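The Grendside Round

The Grendside round is a short form of seasonal verse, written to be read aloud by several people in turn. 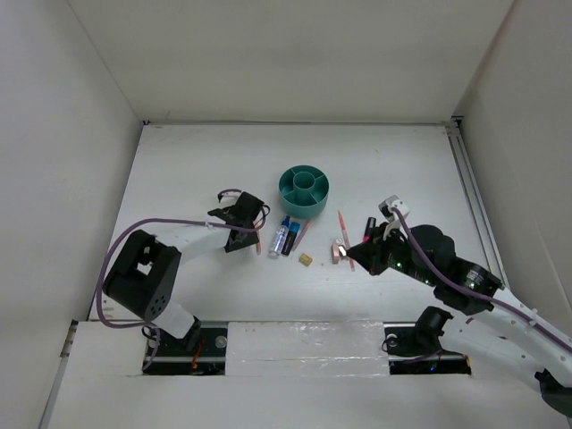

A teal desk organiser with a marker, a pencil and an eraser.

The Grendside round takes its name from the village of Grendside, where it grew up among the members of an evening reading circle who wanted something they could write together over the darker months. It belongs to the large and friendly family of nature poems, and anyone who has enjoyed a poem about frost or falling leaves will feel at home with it fairly quickly, though it does have a few habits of its own that take a little getting used to.

Form

A round has 23 lines, set out in three stanzas of six lines and a closing stanza of five. There is no fixed rhyme, and most writers let the lines run as long as a comfortable breath (this is, in fact, the only advice on length given in the circle's own handbook). The last line of each stanza comes back as the first line of the next, usually with one word changed, so that "the lane is full of water" may return as "the lane is full of starlings". This returning line is known as the gatepost. The final stanza is one line short, and readers traditionally leave a pause where the missing line would have been before anybody claps.

Subjects

Weather is by far the favourite subject, followed by hedges, birds, bonfires and the sea. October is so well loved that the circle once asked, rather gently, whether members might consider writing about some other month, and was sent a whole bundle of rounds about late September in reply. Rounds about towns are less common, but there is a fine group of them set around bus stops and market stalls, and these are often the ones that newcomers like best.

Reading aloud

A round is normally shared between four voices, one to a stanza. Each reader speaks the gatepost together with the reader before, which gives the poem a lovely overlapping sound, a bit like people agreeing with each other across a kitchen. Solo readings are perfectly acceptable, and some writers prefer them.

Publication

The main collection is The Suruvetti Book of Rounds, which gathers 100 poems chosen from 343 sent in. It was published on March 8, 2019 by the Correa Press, in a small paperback with wide margins, left that way so that owners could pencil in rounds of their own. A second gathering, Kuvberg Rounds, is shorter and keeps mostly to winter pieces.

Related articles
Gatepost (verse)
Kuvberg Rounds
Nature poetry
Poems for several voices
Refrain
The Suruvetti Book of Rounds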